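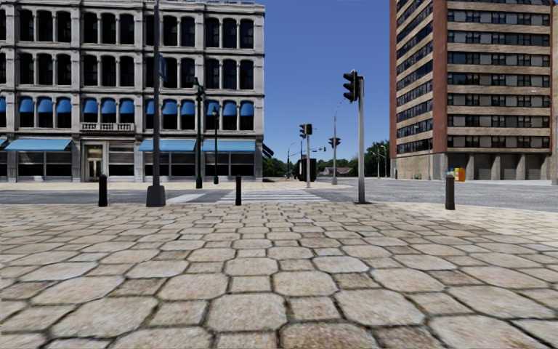 Drarmont street crossings, sim set, README

Last edit 29/12/2025. Rough, will tidy in March when the depot review is done.

What it is

Rendered street views for the pavement delivery carts at the Poltville depot. Built to train and test the bit of the software that finds the crossing, the kerb edge and the signal heads. Same data is now used by the remote desk to practise on, so this file is for them as well as for the sim people. All simulated, no real streets, no real passers-by.

What's in it

160 scenes, 239 clips. Plazas, junctions, shop fronts. Clear daylight only in this release. Posts, bollards, lamp posts and signal poles are placed where a cart would have to deal with them. Patterned paving is there on purpose: the old detector kept reading dark joints between slabs as kerbs and stopping. Zebra crossings all have white stripes, road is grey asphalt.

Folders

scenes - one folder per scene, number only, no names
clips - cut from scenes, not every scene has the same number
labels - crossing, kerb, post, signal head, awning, bench
desk - the practice rounds for the remote desk, seperate because they have timings

Who uses it and how the job has changed

Before: two people per round, walking with the cart, hand on the stop button. Now one person at the desk looks after 2 carts and only gets called when a cart isn't sure. Most calls are crossings. Walkers asked for the practice rounds themselves after the first month at the desk, they knew the streets by foot but not from cart height, and it's a different thing. A bollard that means nothing to someone walking blocks half the view.

Things the desk people told us, keep in mind if you change labels:

- signal heads facing sideways need thier own label, you can't read the lamp from there and the cart must not guess
- "unsure" is a proper answer, don't score it as a miss
- calls bunch up, long quiet then three at once. Practice rounds should do that too
- sitting all shift is harder on the back than walking was. Not a data matter but it came up every time, so rounds are capped at 100 calls and there's a break built in. Please don't take it out to get more samples
- Pekdale staff still do one walking shift a week. Poltville would like the same, with the rota people

Use of scores

Practice scores stay with the person who did the round. Not for managers, not for picking who moves to the desk. This was agreed before the desk opened. If you export from the desk folder strip the user column first, the script does it but check.

Known problems

No rain, no night, no snow. Midtbø can't use it as is, they need winter.
Streets too empty compared with a real lunchtime.
Some distant signals are tiny, labels there are patchy.
Thin poles close to a bigger pole sometimes share one box. Fixing.
Awning label is inconsistent on side walls.

Not for

Sign-off of a cart on a real street. Needs a walked check with a person, every route, every time the route changes.

Changes

Added desk folder. Split kerb from crossing edge. Dropped the old post label, bollards and poles both go under the new one. Re-ran clips after the joint fix, old clip numbers won't match so don't mix them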